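Listska is looking for home organizing assistants and paid session participants
Posted January 2025

Do you get a small thrill from a shelf where everything has a place? Do you refold other people's towels when you visit? We'd love to hear from you!

Listska helps people set up their homes after a move, a renovation or just a few years of stuff piling up. A lot of what we know comes from trying things out in our own practice space, a bright white two-level room with a mezzanine upstairs and furniture we can fill, empty and fill again. Starting this spring we're adding people for our cabinet and shelf sessions, and you don't need any experience in the field.

What you'll be doing

Most of the work is putting things away and taking them out again, with care and at a normal household pace. You'll open and close doors, load open compartments, clear them, wipe them down and reset them for the next round. The big white cabinet gets the most use. It has a ribbed glass door with a little gold-colored knob and rows of open cubbies next to it, and everyone ends up with strong feelings about what belongs in a cubby and what should go behind glass.
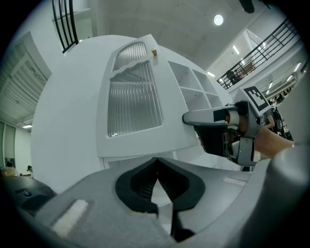 We work in pairs. One person puts things away and the other keeps the session sheet, then you swap. The sheet is simple (what went where, what didn't fit, what you'd change) and we really do read the comments. Last October a participant wrote that our dish towels should be rolled for the cubbies, and we've rolled them ever since.

Two ways to join

Assistant, part time. You work with us regularly, help set up the furniture before each session and look after the supplies. Hatem Mansour runs the room and will be the person you work with most. He's patient, very good with hinges, and happy to teach you how to level a cabinet that has decided to lean.

Session participant. You come in for one block of 8 sessions, spread over several weeks. We have 38 participant places to fill. Everyone who completes a block receives $1,000, paid by bank transfer after the last session. If you have to stop early, you're paid for the sessions you did.

Who we're hoping to meet

You should be 18 or older and comfortable being on your feet for a couple of hours with breaks. Some reaching and crouching comes with the job. If that's a problem for you, please tell us anyway and we'll talk about which tasks would suit you. Left-handed people are very welcome, we never seem to have enough! You'll need enough English to follow a session sheet, and it's great if you speak something else too. On a typical day you'll hear Portuguese, Arabic and German over the coffee.
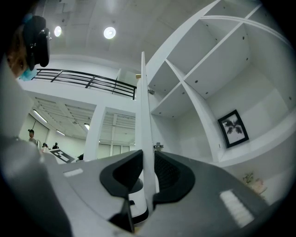

Sessions run in the morning and in the afternoon, and you can mix the two within a block. Wear clothes you can move in and closed shoes, and leave rings and bracelets at home if you can. Masks are available for anyone who'd like one. Lockers are by the front entrance. There are stairs to the upper level, but all participant tasks can be done downstairs.

How to apply

Send a short note to Radwa Gaber through the contact form on our website and put "cabinet sessions" in the subject line. Tell us which of the two roles you want, when you're usually free, and one thing in your own home that you've never found a good place for. No résumé needed for participants. Assistants, please add one, along with the name of someone we can call.

Radwa answers every note herself, normally within eight days. Assistant applicants will then be invited to a paid trial session with Hatem and Thaís Batista. Participants get a short phone call and a choice of start dates.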